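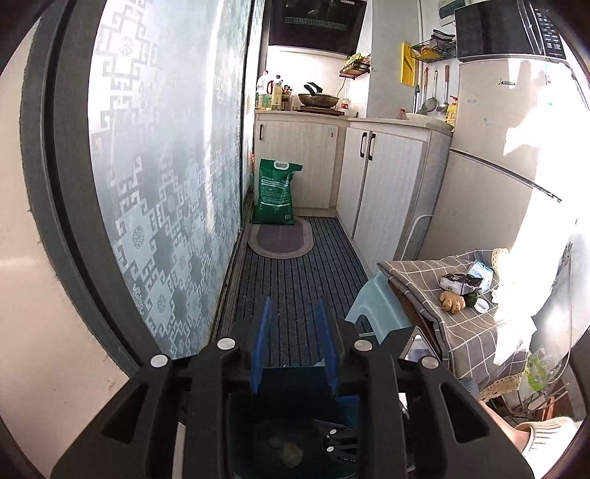 The hand-held gripper in the kitchen, blue finger pads upright between the jaws.

Changing the finger pads on a Grandley hand-held gripper

I've looked after three of these grippers for a good while now, and the pads are the part I get asked about most (usually on a Friday, when somebody wants to be out the door!). It's a small job once you've done it a time or two, so put the kettle on and take it slowly.

Start by switching the unit off and laying it on a folded towel. Open the jaws by hand as far as they'll go without forcing them. Ease the old pad off from the bottom edge, wiggling gently, and wipe the mount with a barely damp cloth. Let it dry while you dig out the new pads.

Press each new pad on from the bottom up until it sits straight, then look at the pair from the front. If one leans, take it off and start again, because a crooked pad wears down in no time.

Leave the four round silver screw caps on the jaw arms alone for this job. I once took them off "just to clean" and lost an evening to it.

Close and open the jaws three times by hand, then switch on and try something soft, like a roll of paper towels. My last set went 2,866 grips, and I write the count in the log next to the date. Eleri Lloyd keeps the spare pads in the drawer marked Thiele, so please tell her when you take the last pair.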